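Speaker notes: Buying the arm is the easy part
Planning and budgeting for a first robot workstation
Madhu Khurana, afternoon session, 2:15

Start slowly. People will still be coming in with coffee, so say hello, thank Vikas Saxena for setting up the room and for lending me his clicker, and let everybody find a seat before the first slide goes up.

Opening. I have been helping small labs and workshops buy equipment for 13 years now, and I still get a little flutter when a crate arrives. It's a lovely feeling! But most of the phone calls I get come a few weeks after the crate, when somebody has a beautiful arm on a stand and no money left for the things that go around it. So this talk is mostly about the things that go around it. Ask for a show of hands: who has a quote on their desk right now? (Wait for it. Smile at the ones who raise both hands.)

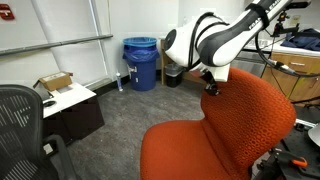

Skikeo Equipment Planning Notes, No. 9, p. 116

The reference above is in the handout for anyone who wants the full worksheet. Copies are by the door, please take two, I don't want to carry them home.

First point, floor space. Please measure the room you have, with the furniture you have. Office chairs, a little table, the trash can, the counter where folks put their jackets down — all of that lives in the same room as your arm, and the sales drawing will show you a clean rectangle with nothing in it. I ask people to put tape on the carpet for the stand and then for the full reach of the arm, and then go about their normal day for a week. If you keep stepping over the tape, you have learned something for the price of a roll of tape. Tell the Stiladport story here if we're on time (the doorway, the pallet jack, the poor fellow with the screwdriver). Skip it if we're past 2:30.
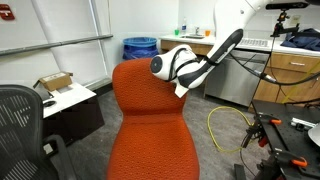
Second point, and I could talk about it all day, is what I call the small-parts line. Clamps, mounts, cable, connectors, rods, the little brackets that hold a sensor where you need it. On the last plan I worked through with the Ragnarsson group, that line came to $2,963, and it had been entered in the first draft as zero. I don't say that to embarrass them, they were very good sports about it and said I could share it. Put it in as its own line, give it a name, and let one person sign for it. If it's buried under "miscellaneous" it will be the first thing cut, and then you'll be paying for fast shipping in July.

Pause for questions. Somebody will ask about used arms. My answer is yes, sometimes, but ask for the service history in writing and find out who will take your call if the controller gives you trouble.

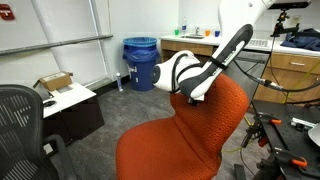 Third point, the objects you plan to work on. If your task involves touching a chair, budget for chairs. Fabric wears, and you may want a second one of the same model and color so that you aren't comparing March to June on two different surfaces. The same goes for whatever touches the chair at the other end: fingers, pads, spare tips. Buy them with the arm if you can, while you still have the vendor's full attention and a little room to bargain.

Mention the Nisov spreadsheet. It has a tab for consumables that I like very much, and a tab for training hours that most people delete and shouldn't.

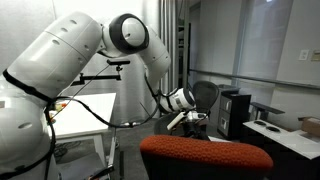 Fourth point, timing. Split the purchase into two rounds if your accounting office will let you. Round one is the arm, the stand, the safety items and the training. Round two comes after a couple of months of real work, when you know which sensor angle you need and whether one table is enough. I hold back part of the budget for round two every time, and I've had to defend it every time too — so bring your tape measurements and your list to that meeting, and be pleasant about it.

Give out the worksheet now if it hasn't gone around. Let them fill in the first column while I drink some water. Then questions until 3:00, and Vikas has the sign-up sheet for anyone who wants me to look over a quote.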